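Oct 17, 2025

Preslow publishes upkeep routine for its Flako path robot, and says where it still falls short

Preslow, which looks after grounds for business parks and colleges, today released the full setup and care routine for the Flako, a small wheeled robot it uses to carry tools and collect litter bags along paved walks. The company has run one machine for 12 weeks. It is not yet ready to buy a second.

"We were promised a robot that would look after itself," said Deepika Kamath, operations manager at Preslow. "Ours needs a person with a cloth and a laptop before every shift. Maybe that's still worth it. I'd like to see another season before I say so."

The routine takes 82 minutes on a full service day. Most of that goes to the camera and the wheels. The Flako steers partly by the color of the ground, so a smeared lens or a badly set white balance can make it lose its lane. Its maker, Georgiev, describes the color tracking as suitable for any marked path. Preslow's crew does not agree. New paint is easy. Old block paving is harder.

Brick walks are the usual trouble spot. A red center band between gray and beige blocks gives the machine a line to follow, but red borders on both sides give it two more to confuse with the first, and the color can be patchy or fade to pale pink. Tree shade farther along changes the tones again.

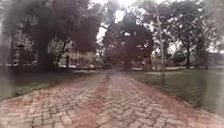
What the crew does before a run

Wipe the lens and the housing with a dry cloth. Check the housing seal for grit.

Set the white balance by hand on the blocks the robot will start from. The automatic setting is switched off.

Load the route and mark the center band as the guide line. Mark both borders as limits.

Spin each wheel and pull out any grass or string. Technician Lizeth Puma has replaced 2 wheel bearings so far, both on the left side, and is still waiting for Georgiev to explain why.

Walk the first stretch beside the machine with the stop control in hand.

Costs and open questions

Parts and outside repairs have come to $2,974, not counting staff time. Georgiev's service plan would have covered the bearings but none of the lens work, and Preslow has declined to renew it.

Mircea Marinescu, who keeps the service log, has asked the maker for a way to save separate color settings for sun and shade. Georgiev has said a software update is planned. It has given no date.

The routine and a blank service log are free to download from the Preslow website. Reports from other Flako owners are welcome, including bad ones.

Press contact: Kristýna Slanina, Preslow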